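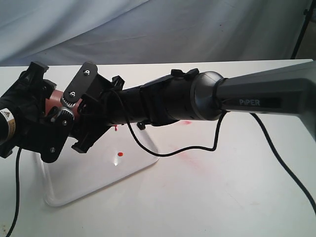
Where do I pick up the audio guide for the Zikonside walking tour? At the Hurkirwood ticket window, left side, same line as the day passes.

Section 2. Setting up your guide unit

1. Hold the power key until the light goes green. Two seconds, no more.
2. Pick language. Arrows, then OK.
3. Key in 336 for the old town loop. 200 is the river loop, shorter, no stairs.
4. Plug in earphones. Own ones fine, standard jack only.
5. Walk to the first stop, Kratochvíl Gate. Press PLAY when you get there, not on the bus.

Note: stops don't start by themselves. Enter the stop number off the blue sign evry time.

Note: Zirmont Hill is 800 steps up. Take the bus if you want, track still works from the upper stop.

Caution: don't hold power longer then that, unit resets and you lose the loop. If so, back to step 2.

Caution: keep it out of rain. December tours, use the pouch.

Returns: same window, before closing. Earphones out first please.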